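Pre-run checklist for the sofa pick-up cell, with my comments
Filed under: Colico household tasks, simulated cell

I go through this list before any batch gets signed off, and I type as I go, so forgive the rambling. Same rules for the simulated cell as for the real one at Flarkisberg!

1. Base sits square on its pedestal. OK.

2. Stop button reachable and modelled in the right place. OK. I still want it in the Strazds template so we don't have to add it by hand every time (I've asked before).

3. Sharp items declared on the task sheet. NOT OK. There's a chisel on the seat cushion and the sheet just says "tool". House rule is that anything with an edge gets its own line, simulated or not. Please fix before the next batch.

4. Breakables and round things noted as obstacles. OK, with a grumble. The bowl in the back corner is tilted against the side cushion and it's only a hand's width or so from the fingers. I'd like the keep-out zone drawn round it properly.

5. Target between the fingers before the close command. OK, see both views.

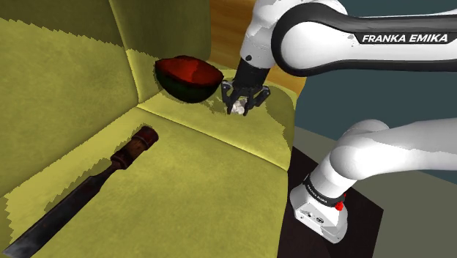
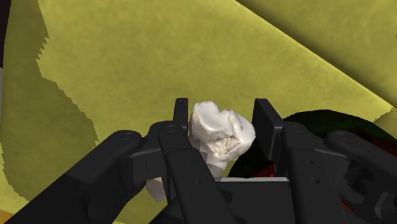 Items 4 and 5: gripper and white target on the sofa, general view first, then close up.

6. Target shape suits the pads. PASS WITH COMMENT. It's a lumpy thing, so I've asked for the low grip force setting and a slow close. Vullex defaults are far too keen for anything soft or crumbly, and we don't know which this is meant to be until somebody fills in the material box (blank again!).

7. Shadows and edges clean enough for the vision check. COMMENT. Jagged shadow edges on the upholstery. Not a safety point, but log it, it's the kind of thing that upsets the edge finder.

8. Step limit set. OK, 600 per attempt.

9. Log saved with version number. OK, run 67 of 1,000.

Result: 2 things to put right, items 3 and 6. Send me the new task sheet and I'll go through it again after lunch.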